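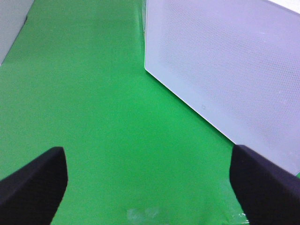 Le lot 2 du projet Condia porte sur l'estimation de pose et la planification de saisie à partir de la seule caméra de poignet. Sur la période écoulée, l'effort a été concentré sur la segmentation du plan de travail et sur l'extraction des arêtes des pièces à faible contraste interne. Le cas du panneau clair à surface finement perforée reste le plus instructif : la trame de petits trous produit une réponse dense du détecteur de contours, alors que l'arête utile se réduit au liseré clair qui sépare le panneau du fond vert. Les doigts de la pince, sombres et mats, se trouvent en bas du champ, et celui de droite recouvre en partie le bord du panneau. Le masque du préhenseur doit donc être appliqué avant l'ajustement de droite, faute de quoi la limite entre le noir et le blanc est prise pour un bord de pièce.

Perception

Le module de segmentation a été réécrit. L'ancienne version opérait par seuillage en teinte sur l'image complète ; la nouvelle projette d'abord la géométrie des doigts dans l'image à partir de l'ouverture mesurée, exclut cette zone, puis classe les pixels restants. Un filtrage passe-bas est appliqué avant l'extraction de contours, avec une taille de noyau fixée par la distance estimée au plan. Les taches translucides du plan de travail, qui laissent passer le vert tout en le délavant, sont rattachées au fond par un critère de surface minimale. Ce critère est réglé à la main et devra être remplacé.

Le jeu de validation comprend 3 000 images annotées. L'annotation des arêtes a été faite dans l'outil Famard, dont le format d'export a changé en cours de période ; un convertisseur a été écrit et versé au dépôt commun. Les annotations antérieures ont été reprises sans perte, à l'exception des indicateurs d'occultation, qui ont dû être ressaisis.

Planification

Le planificateur reçoit désormais une pose accompagnée de sa covariance, et non plus une pose seule. Lorsque l'incertitude le long de l'arête dépasse le seuil configuré, il insère un mouvement d'observation avant l'approche. Trois stratégies de point de vue ont été comparées en simulation : translation parallèle à l'arête, recul suivant l'axe optique, rotation du poignet. La translation a été retenue. Le recul donne une meilleure vue d'ensemble mais dégrade la localisation des coins arrondis, et la rotation conduit trop souvent près des limites articulaires.

L'interface avec le contrôleur Vondent a été stabilisée. Les consignes sont transmises horodatées et le contrôleur rejette toute trajectoire calculée sur une image périmée. Ce rejet était auparavant silencieux ; il est maintenant journalisé avec la cause et l'identifiant de l'image.

Outillage

La suite de non-régression compte 51 scénarios rejouables hors ligne. Elle est exécutée chaque nuit sur le serveur Kravchuk et bloque l'intégration en cas d'échec. Deux scénarios ont été désactivés, leurs enregistrements ne contenant pas l'état de la pince. Ils seront réenregistrés.

Écarts et risques

La calibration main-œil automatique, prévue au plan initial, n'est pas livrée. La procédure manuelle reste en service et doit être relancée après chaque démontage du poignet. Le report est sans effet sur le budget du lot, mais il retarde les essais de répétabilité. Par ailleurs, tous les réglages de segmentation ont été établis sur fond vert. Leur tenue sur un fond gris ou blanc, proche de la couleur des panneaux, n'a pas été évaluée.

Prochaine période

Livraison de la calibration automatique en décembre. Remplacement du critère de surface minimale par un classifieur appris. Premiers essais sur fond neutre, avec le même protocole d'annotation. La note d'interface du contrôleur sera transmise dans sa version révisée avec le prochain rapport.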